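Looking After a Shelf of Old Movies on Disc

Most discs that skip are only dirty. Hold the disc by its edge and wipe from the center hole straight out to the rim with a soft, lint-free cloth. Don't wipe in circles. A mark that runs around the disc is harder for the player to read past than one that runs across it.

For fingerprints, put a drop of dish soap in a bowl of lukewarm water, dip the disc, rinse it and pat it dry. Leave it out for 5 minutes before it goes back in the case. Paper towels scratch, and so do most T-shirts.

Store cases upright, like books. Stacks of more than 12 put weight on the bottom ones and the hubs start to crack. A cracked hub lets the disc rattle around every time you move the case, so swap it out. Standard replacement cases take the original sleeve — slide it out from the top and go slowly, as older paper tears at the fold. 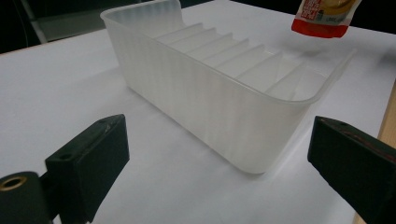
Box sets are the worst for this. The older cardboard ones hold discs in tight sleeves with no lining, and the horror sets I bought used all came with scuffs. I moved mine into plain cases and kept the boxes flat in a closet.

Keep everything away from radiators and sunny windows. Roughly room temperature is fine. A damp basement is not, mostly on account of the paper inserts, which wave and then stick together.

If a clean disc still freezes, try it in another player before you throw it out.

— Mhairi Moncrieff

Related tips
Getting price stickers off plastic cases
Labeling home-recorded tapes
How to dust a TV stand with cables behind it
Drying out a damp closet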